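Nurkcombe Building, second floor
Workplace safety inspection, May
Checklist with comments

Inspector: Theerawat Duangkaew
Accompanied by: Mared Edwards (office manager)
Started 9:15 a.m., finished before lunch
Result codes: OK / ACTION / NOT CHECKED

Please read the comments also where the result is OK. Some of them contain small points which I would like to see improved before the next round.

1. Exit routes and doors

1.1 Exit doors open from inside without key. OK
1.2 Exit signs lit. ACTION
The sign above the rear stair door is dark on one side. Cillian Costello has ordered the lamp from Bultonis. Until it comes, the paper arrow on the wall must stay.
1.3 Corridor free of stored things. ACTION
Eleven boxes of printer paper were standing beside the copy room door. The corridor is still passable, but a person with a wheelchair would have difficulty. Same comment as in the last inspection.
1.4 Stair handrail firm. OK
A little movement at the bottom bracket. I tightened it by hand and it should be done properly with a tool.

2. Floors

2.1 Floor coverings flat, no raised edges. ACTION
The carpet tile in front of the kitchen is lifting at one corner. Tape is not a repair.
2.2 Hard floors clean and not slippery. OK
The polish on the white floor makes it very glossy. Cleaning staff should put out the yellow sign every time they mop, also in the early morning. I ask everybody who works standing on this floor to wear closed shoes with a rubber sole. Sneakers are fine. 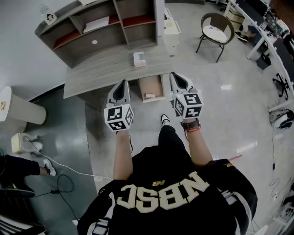 2.3 No cables across walkways. OK
One extension cord at the window side was moved during the inspection. Thank you to Rhydian Craddock for doing it immediately.

3. Fire equipment

3.1 Extinguishers in place, pin and seal present. OK
Unit 3565 has its label turned to the wall. Please turn it so the label can be read.
3.2 Call points not blocked. OK
3.3 Alarm heard in all rooms. NOT CHECKED
The alarm test was postponed because of a telephone conference. Eluned Hopkin will tell me the new time.
3.4 Fire door closes by itself. ACTION
The door between the office and the stairs stops with a gap of two fingers. The closer needs adjusting. Nobody may use a wedge in the meantime.

4. Electrical

4.1 Plugs and sockets without damage. OK
4.2 Kettle, microwave and toaster tested. ACTION
The toaster has no test label. I took it out of use and put it in the cupboard under the sink. Please do not take it back.
4.3 Power strips not connected one into another. OK

5. Furniture and storage

5.1 Tall furniture fixed to the wall. ACTION 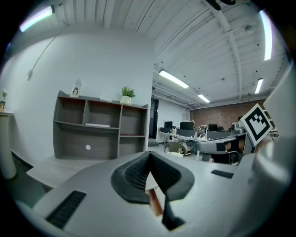 Cabinets and bookcases are the point where I find the most weaknesses in offices of this kind. The tall Cimlow cabinet in the archive has a bracket, but the bracket has only one screw. Aisles between the archive shelves must be at least 700 mm wide, and I measured 55 mm less at the far end, so the last shelf must be moved. For the gray wood-grain hutch against the white wall, I could not see from the front how it is fixed, and Mared will look for the installation paper. Heavy binders belong on the lowest shelf in any case.

5.2 Step stool available and stable. OK
The stool from Morris has good rubber feet. Standing on office chairs is not allowed, and I repeat this every year.
5.3 Chairs without broken parts. OK

6. First aid

6.1 Kit complete and in date. ACTION
Eye wash is expired. The plasters are nearly finished.
6.2 Names of first aiders on display. OK
Rhydian's extension number has changed and must be corrected on the list.

Follow-up
Cillian: 1.2, 3.4, 4.2
Mared: 1.3, 2.1, 5.1
Eluned: 3.3, 6.1, 6.2

Please write to me when your point is closed. A short message is enough, with the item number in the subject line.

T. Duangkaew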